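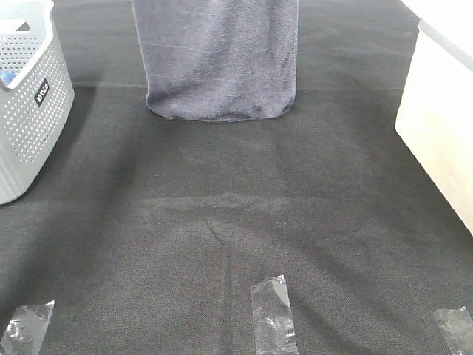 Cloth at Close Range: Weaves, Hems and Folds

An explainer for readers ages 9 to 12
From the Keten series on everyday materials

Most homes have a pile of cleaning cloths and towels. They are washed, dried, folded and put in a basket, and then the whole thing starts over. This page explains how a cloth is built, why its edge is sewn, and what happens to the material when you pick it up and fold it.

Words used on this page

Fiber: a very thin strand. It is the smallest part of a cloth that you can pull out with your fingers.
Yarn: many fibers twisted or held together in one long line.
Weave: the pattern made when yarns cross over and under each other.
Knit: a fabric made of yarn loops that hook through each other.
Pile: short loops or cut ends that stand up from the surface of a fabric.
Hem: a finished edge.

1. Two ways to make a fabric

A woven fabric has two sets of yarns. The yarns that run the long way are called the warp. The yarns that run across are called the weft. In the simplest weave, each weft yarn goes over one warp yarn and under the next, all the way across. The next row does the opposite.

In a twill weave, the weft goes over and under the warp in steps, and each row is moved over by one yarn. This makes slanted lines, called ribs, on the surface. Denim is a twill. Look at the leg of a pair of jeans and you will find the ribs. Twill fabrics are usually strong and bend well, and dirt does not show on them as quickly as it does on a plain weave.

A knit fabric is made of loops. When you pull on it, the loops change shape and the fabric gets longer. When you let go, the loops move back, at least most of the way. That is why a T-shirt stretches more than a bedsheet.

2. What "micro" means in microfiber

Microfiber is made from very thin fibers, usually polyester or a mix of polyester and nylon. A microfiber is much thinner than a human hair. Because the fibers are so thin, a large number of them fit into a small cloth, and there are many tiny gaps between them. Water moves into the gaps and stays there until the cloth is squeezed or dried. Dust is caught in the same gaps.

Some microfiber cloths have a smooth face. Others have loops, like a bath towel. Loops give the cloth more surface, so it can hold more water. A smooth face is better for glass, where lint would show.

The Tadico test sheet (see the end of this page) asks readers to weigh a dry cloth, soak it, let it drip for one minute and weigh it again. In one trial, a looped cloth weighed 47 grams dry. Results from different homes will not match exactly, and this is normal. Cloths differ, and so do kitchen scales.

3. The edge

Cut a piece of woven cloth with scissors and rub the cut edge with your thumb. Yarns will start to come out. This is called fraying. Nothing holds the last yarn in place, so it slides away, and then the next one is free to do the same.

There are several ways to stop fraying:

- Fold the edge over and sew it down. This makes a flat, thick hem.
- Sew a strip of other fabric around the edge. This is called binding.
- Melt the edge. This works only for plastic fibers such as polyester, and it is done in factories, not at home.
- Wrap the edge in thread. This is called overlock stitching.

An overlock machine uses several threads at once. The threads loop around the edge of the cloth and lock each other in place, forming a ridge that you can feel with a fingertip. The pale line along the edge of the gray cloth in the next picture is overlock stitching. Just below it, a small loop of thread hangs loose.

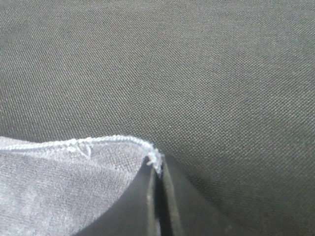
4. Loose threads

A loose loop can catch on a zipper or a rough fingernail. Do not pull it. Pulling may tighten the stitches on both sides and pucker the edge, or it may open the seam. Ask an adult to trim the thread with small scissors, leaving a short end.

5. Why cloth is hard to pick up

A book keeps its shape when you lift it. Cloth does not. Lift it at one point and the rest hangs down from that point, pulled by its own weight. Engineers call this kind of object "deformable," meaning that its shape changes easily.

When you pinch a cloth in the middle, folds spread out from the pinch. The pinched part bunches up, and the parts farther away stay flatter. When you hold it by two corners, the top edge forms a line and the rest hangs as a sheet. Holding two corners is the usual first step in folding.

6. Folding in quarters

Use a square or rectangular cloth that is fully dry.

Step 1. Lay the cloth on a flat surface. Smooth it from the center outward.
Step 2. Find the two corners farthest from you. Bring them to the two nearest corners.
Step 3. Line up the hems. Press the fold with the side of your hand.
Step 4. Bring the left side over to the right side. Press again.

The cloth now has four layers. A square cloth 36 centimeters on each side becomes a square 18 centimeters on each side. It covers one quarter of the area and is four times as thick, with a little extra at the hems.

If the cloth has a smooth face and a looped face, decide which one goes on the outside. Looped faces grip each other, so a stack of them slides less. Bunched cloth, with both kinds of surface showing, should be opened out before you begin.
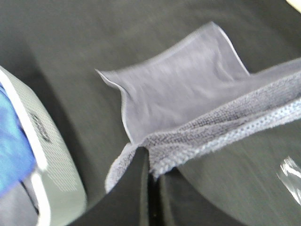
Paucar wrote to ask whether a cloth can be folded in half as many times as you like, "because my washcloth stopped at five." It cannot. Each fold doubles the number of layers: 2, 4, 8, 16, 32. After five folds the washcloth has 32 layers, and the outer ones have to stretch around all the others. A thinner or larger cloth may allow one more fold - try it with a bedsheet.

7. Try it

You will need a magnifying glass, a ruler and three cloths from around the house. For each cloth, write down:

- whether it is woven or knit
- whether it has a pile
- how the edge is finished
- its length and width in centimeters

The Tadico test sheet has space for 12 cloths. Use pencil, and put the cloths back folded.

Next in the Keten series: Erkitum, a unit on baskets and boxes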